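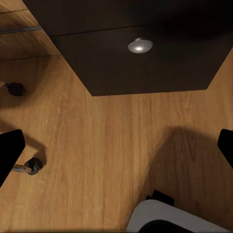
Tomos Watkins wrote under our first draft that a student kitchen does not need more storage, it needs people who know what they already bought. We did not agree with him in the beginning, but his comment changed the direction of our project.

Food Waste in Shared Kitchens: Report of the Mancombe House Group
2020-11-27
4 min read

1. Why we chose this topic

In Mancombe House, 10 students share one kitchen. Each of us buys bread, milk and onions separately, and a lot of it goes to the bin. Our course asked for a project about daily life, so we decided to weigh the food that we throw away.

2. Method

We put a kitchen scale next to the bin and a paper form on the wall. Every person had to write the kind of food, the weight in grams and the reason. In August we made a short test, and there we learned that the form was too long. After this we kept only three columns. Tea bags, bones and peels were not included.

The measuring had two periods of two weeks. In the first period nobody changed the habits. In the second period we had a shared shopping list and one common shelf for basic things such as rice, oil and flour.

3. Results

In the first period we recorded 346 grams of waste per person. In the second it was 189 grams. Bread was the largest part both times. The most frequent reason on the form was "forgot I had it", which supports the comment we received. Salad was also a problem, but the common shelf could not help with this.

4. Problems

Two students went home for several days in the second period, so the comparison is not completely fair. Also, some entries were written late in the evening from memory. One entry said 400 grams of soup, and we could not check if the pot was included in the weight. We left it out.

5. Next steps

We would like to repeat the measuring in Weldu House, where the kitchen is smaller and the students cook together more often. The shopping list stays in use in our kitchen until the end of the semester.

12 shares | 3 comments

Related reports
Laundry Costs in Weldu House
Walking or Bus? Travel to the Fimuvwood Campus
Noise in the Lunier Reading Room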